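Shop Notes from the Ovell Street Workshop
6/15/22

Bench 4 update: the cup thing

Regular readers will remember that the Bench 4 group set out in the spring to build a machine that would make us coffee. That plan has been revised downward a few times. It was going to grind, then it was only going to brew, then it was going to carry a full cup across the room to whoever had asked for it. As of this month the goal is a machine that can take one paper cup out of a holder and put it on the table. After that it may put the cup back, if it's feeling well.

Cups are harder than they look. A paper cup weighs nothing, dents if you look at it sternly, and loves its neighbors so much that pulling one off the stack usually gets you three. Our first claw, printed last winter and known as Szalai after the drill press it was clamped to, treated every cup the same way a trash compactor would. It has been retired to the shelf over the sink, where it holds up a dish towel and does it pretty well.

So we changed the approach. You no longer write out the motion as a long list of numbers and then argue about the numbers. You pick up a pair of hand-held grippers, one per hand, and do the job yourself over and over, and the software (ours is called Jiline, and no, I didn't pick the name) is supposed to work out what you meant. The target for July is 254 clean runs. We have 139. We also have a separate folder of runs that are not clean, and I have been asked not to publish the size of it.

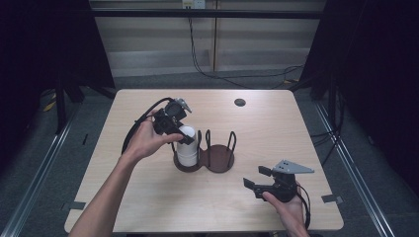 Gervasio Arancibia would like it on record that he could have served coffee to the entire building in the time this has taken, using a tray. He also wants to know why a machine needs two hands for a job he does with one while reading the mail. Fair questions, both. The answer to the second is that one hand steadies things while the other works, at least on days when we remember to plan it that way. The answer to the first is that he has never once offered.

A few practical matters for anyone who signs up for a session. Wear sleeves you can push up. Keep the cables behind your elbows, and if one gets wrapped around you, stop and unwrap before you go on, even if the run was a beauty. Work slower than feels natural. Jiline drops any run where the hands move too fast, and it does this silently, at the end, after you have already congratulated yourself. Say the number of the run out loud before you start so the person at the laptop can write it down. And please don't drink from the practice cups. By the tenth grab they have been handled by everyone in the group.

The wrists get tired after half an hour or so, and people begin to cheat by leaning on the table. We've all done it. Swap out when it starts.

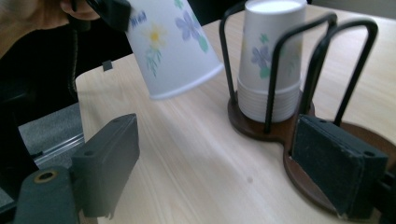
Money, then, as this is the part of the newsletter people read first. We put in $100 for the Nosska motor boards and the price has held, so the arm itself should be bolted down by July if the boards arrive in one piece. The cups came out of the kitchen budget. I had asked for plain white. What we're using has lavender flowers on it, and I have now spent enough evenings with those flowers to draw them from memory. The dark wood holder with the wire cages stays at Bench 4 until we're done, so anyone hunting for it before a potluck can stop looking in the cupboards. Ask and we'll hand you a few cups from the sleeve under the sink.

Still wanted: someone who can crimp small connectors without swearing, a second stool, and one more pair of hands for the late sessions. The sign-up sheet is on the door. Coffee is provided, and for the time being you pour it yourself.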